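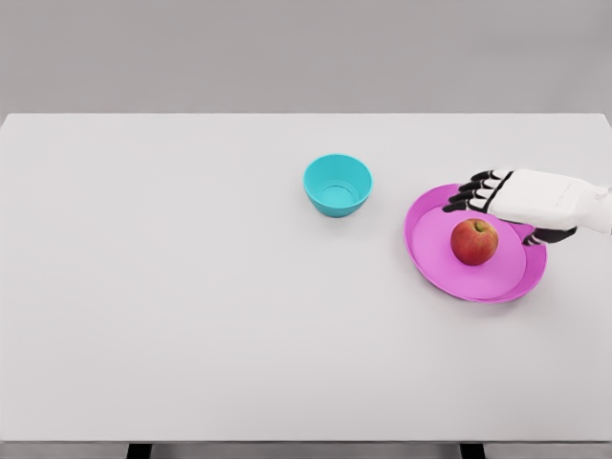

Plate to Bowl: Training a Hand Before Building One
Project report, fall semester

My project started with a pretty big idea: build a humanoid hand at home that can clear a snack plate. I got a bench at Cieślak, the shared workshop near campus, and by October I had one printed finger, a drawer full of servos and a very long parts list. So I split the project in half. The real hand (I call it Clemum) gets built on the bench, and the control code gets written in simulation, where I can drop stuff all night and not break any tendons!

The simulator is Flilix, and the code that sits on top is my own, called Lidach. The task is simple to say: pick up the apple from the plate and put it in the bowl. I went with a pink plate and a turquoise bowl on a white table, mostly to make life easy for my color detection (which is not fancy, sorry).

I ran 2,000 practice episodes on my old desktop, 125 at a time, usually starting before bed. My first version came straight down from above with the fingers nearly closed, and it kept shoving the apple up against the rim. Pretty funny to watch, less funny at 3 in the morning when it's your grade.

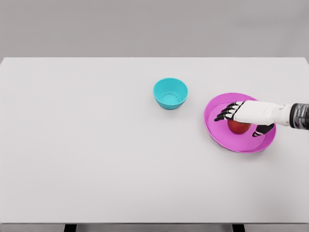 The big change was the approach. Now the hand comes in from the side with the palm over the apple, four fingers on one side and the thumb on the other, and only then does it start to close. I also slowed the closing way down and made the thumb wait 2 time steps after the fingers. That one took me forever to find, and it's a single line in the config file, ugh.

Back on the bench, this changed how I'm building Clemum. My original thumb mount was too stiff and sat too far forward, so I'm reprinting it with more swing underneath the palm. The palm shell is also getting thinner, with more room inside for the cables (I pinched one already). Next up is wiring the thumb servo and running the same closing sequence with no apple, just to see if the timing carries over.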